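Madigan Kitchen Arm - Set-Up Guide
Section 6: Cups, Mugs and Saucers

Revised May 2020

6.1 Before you get your hopes up

The Madigan can put away cups. It can't do it as fast as you can, and it can't do it while you are talking to it. In our shop trials it handled 1,000 cups and set 385 of them down where they were supposed to go on the first try. Most of the rest ended up near where they were supposed to go. We have decided to count that as progress, and Section 9 covers replacement cups.

If you bought the arm to clear the table after a dinner party, please read Section 2 again, the part headed "What It Won't Do." It was written by Saoirse Mac an tSaoi, who tested the first arm in her own kitchen and now owns very few plates.

6.2 Teaching a cup

The arm learns each cup by watching a person move it. You only have to do this once per cup, unless you move the lamp.

1. Clear a stretch of counter and wipe it down.
2. Put the arm in Watch mode. The light on the base turns amber.
3. Pick up the cup by the handle and hold it still until you hear the click.
4. Set it on its saucer. Slowly. Slower than that.
5. Press Keep if it went well, or Forget if you would like to pretend it never happened.
6. Repeat for the next cup.

Once you have the knack, you can teach two cups at a time, one in each hand.
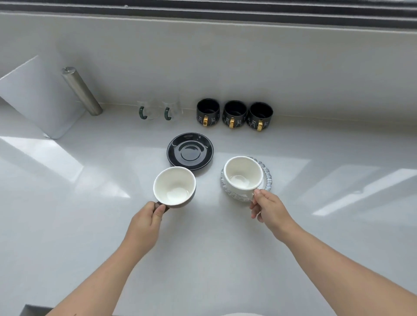 The arm still can't do this part. People sort out a matching pair without thinking, and they go on doing it while half asleep and looking for the milk. The Madigan has to be told which cup belongs with which saucer, and it will take your word for it even if you are wrong. Enter the pairs under Sets before you leave Watch mode.

Note: Clear glass is hard for the arm to find. A glass mug against a pale wall is, as far as the Bundix vision unit is concerned, a rumor. Stick one of the supplied dots on the handle and peel it off later.

Note: Shiny counters are nearly as bad. On a bright day the arm may try to pick up a reflection. It won't hurt anything, but it can keep at it for a long time. Close the blinds.

6.3 Setting the grip

1. Open Grip and choose Handle or Rim.
2. Start at 100 and work down. Anything over 319 is meant for cast iron.
3. Try it with a cup you don't like.

Caution: Do not use Rim on thin china.

Caution: Do not let the arm carry a full cup. It knows where the cup is. It has no opinion on where the coffee is.

6.4 If it stops halfway

An arm that stops with a cup in the air is thinking. Give it a minute. If the light goes red, put one hand under the cup, then press Release. Please do it in that order. Yaowalak Jaidee on our help line has a drawer of broken handles mailed in by people who did it the other way around.

If the red light comes back, turn to Section 8, and wash up by hand in the meantime.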